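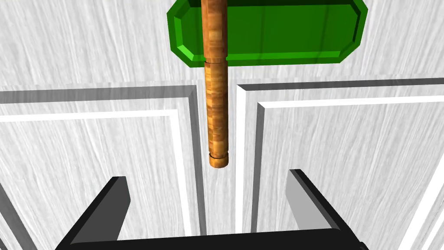 4. Fitting the Promum door seal

Your Litia hallway door has survived a few Canadian winters, or you wouldn't be reading this. The Promum seal goes along the bottom and keeps the draft where it belongs, out on the porch with the recycling.

4.1 Shut the door and measure the gap at both ends. The two numbers will disagree. Use the larger one.

4.2 Open the door and wedge it. The wedge in the box is rated for doors up to 40 kg. A folded catalogue works too, and we send you enough of them.

4.3 Vacuum the bottom edge, then wipe it with a damp cloth. Let it dry for 70 minutes. Fifteen is the popular choice, and our returns department hears all about it. 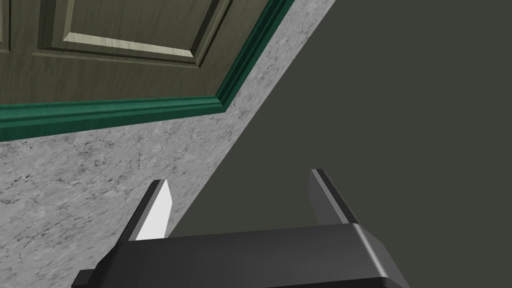 4.4 Cut the seal to the width of the door, less 3 mm. Cut from the plain end. The end with the plunger can't be shortened, whatever your neighbour did with his.

Caution: The carrier strip is aluminum and the cut edge is sharp. File it before you admire it.

4.5 Hold the seal in place, mark the screw holes and drill to 10 mm. Start with the hinge side.

4.6 Drive the screws by hand until snug. The slots are oval so you can move the seal up or down afterward, and you will.

Note: On carpet, set the seal 2 mm higher. On shag carpet, call Pitkänen Hardware and ask for the Cosby riser kit, part 300. It comes in one colour, beige.

4.7 Open and close the door several times. A light brushing sound is normal for the first 1,000 cycles. A grinding sound means going back to 4.4.

Continue to section 5, Adjusting the plunger.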